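**Catalog item 1247** | Table coverings and protective surfaces | Page revised 2026-10-11

# Previne Coated Table Covering

The Previne is a flexible coated covering for tables in dining rooms, activity rooms, school kitchens and shared work areas. It is supplied by Kurico to institutional customers and is sold from the roll, cut to the length stated on the order. It protects the table from everyday spills, crumbs, paint and light scuffing, and it can be wiped clean in place between uses.

The covering is intended for indoor tables only. Customers who need a surface for outdoor seating should refer to the Bozsik range, which has a heavier backing and is listed separately.

## Construction

The Previne consists of a printed top layer with a clear protective coating, bonded to a soft woven backing. The backing keeps the covering from sliding on smooth tabletops and softens the sound of plates and cups. The pattern lies beneath the coating and does not come away with ordinary wiping.

The standard roll is 60 inches wide. Both long edges are left plain. Hemmed edges are available on request, but a hem adds to the preparation time and the cut piece cannot be returned once it has been sewn.

## Finishes

Two finishes are offered.

**Gloss.** The gloss finish is the easier of the two to wipe and is recommended for dining rooms and for tables used by young children. It reflects overhead lighting and may be tiring for close reading or needlework under a bright lamp.

**Matte.** The matte finish is preferred for classrooms, sewing rooms and other places where people work at the table for long periods. Dark inks and strong food colors should be wiped up promptly, as they may leave a mark if they are allowed to dry.

Both finishes can be ordered in solid colors, checks and seasonal prints. Print stock changes during the year. A swatch should be requested before a large order is placed, particularly where new pieces are expected to match those already in use. Color may differ slightly from one roll to the next, and pieces that will be laid side by side should be ordered together.

## Measuring and ordering

Measure the length and width of the tabletop and add the overhang wanted on each side. A short overhang is advised for rooms where wheelchairs are used, and the covering should never reach the floor. Round tables may be covered with a square piece or with a piece cut to a circle; for a circle, please state the full width of the finished piece, including the overhang.

Orders should give:

- the catalog item number
- the finish and the name of the print
- the finished length of each piece
- any request for hemming or rounded corners
- the delivery address and receiving hours

Pieces are cut after the order has been confirmed. A confirmed order may be changed until cutting begins. Full rolls are dispatched from stock.

## Laying the covering

Wipe the table and let it dry fully before the covering is laid. Moisture trapped under the backing may cloud a varnished surface. Unroll the covering with the print facing up and leave it flat for several hours before trimming, as creases from transport will relax in that time. A room at normal temperature is sufficient. Irons and hair dryers must not be used on the coated side.

Clips may be fitted at the corners where tables are moved often. Adhesive tape is not recommended – it leaves a residue on the backing and may lift the finish from an older table.

## Care

Daily cleaning requires a soft cloth, warm water and a mild dish detergent. Wipe again with plain water and dry with a clean towel. Grease may be removed with a second application of detergent left in place for a few minutes.

Do not use:

- scouring powder or abrasive pads
- bleach or products that contain it
- acetone, paint thinner or similar solvents
- a washing machine or a tumble dryer

Trivets must be placed under hot dishes. The coating softens under a hot pan and the damage cannot be repaired. Knives and craft blades will cut through the top layer, and a cutting mat should be provided wherever they are used.

Coverings not in use should be rolled with the print facing outward and stored upright. Folding for long periods produces creases that may remain visible after the piece is laid again. Seasonal pieces benefit from a paper tag that gives the room and the size of the table.

## Wear and replacement

In the Curnura dining hall, where the covering is wiped after every sitting, the first signs of wear appeared at the table corners and along the edge nearest the serving line. This is typical. A covering should be replaced when the coating has cracked, when the backing is exposed, or when the surface stays tacky after cleaning. A worn piece may be cut down for a smaller table if the center is still sound.

The Previne carries a warranty of 2 years against separation of the coating from the backing. The warranty does not extend to cuts, burns, fading in direct sunlight or damage caused by unsuitable cleaning products. Claims should include the order number and a clear photograph of the affected area.

## Delivery and storage on site

Cut pieces are shipped rolled on a cardboard core. Rolls should be inspected on arrival, and any crushed end should be noted on the delivery slip before it is signed. Kurico keeps 800 rolls in stock across all prints. Deliveries of seasonal prints close at the end of November, and later orders are held for the new year.

Table supplies kept in the same cupboard should be stored with their printed dates and barcodes facing outward, so that stock can be checked without emptying the shelf.
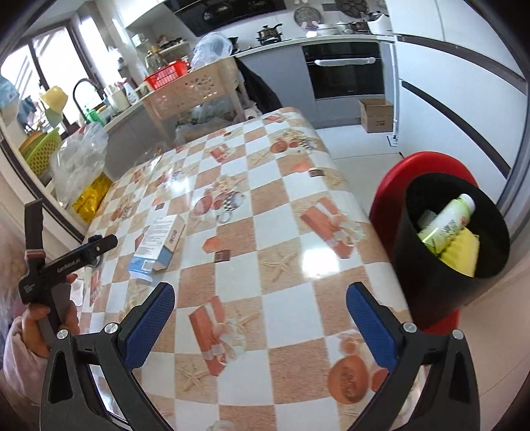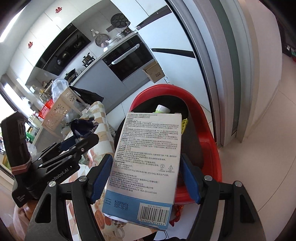
*First picture: checkered print with starfish and seashells. Second picture: back panel of a boxed product, with printed dates and barcode.*

## Related items

- Bozsik outdoor table covering
- Corner clips, plain
- Cardboard storage cores
- Swatch set, gloss and matte

Swatch sets are sent free of charge to institutional customers and need not be returned.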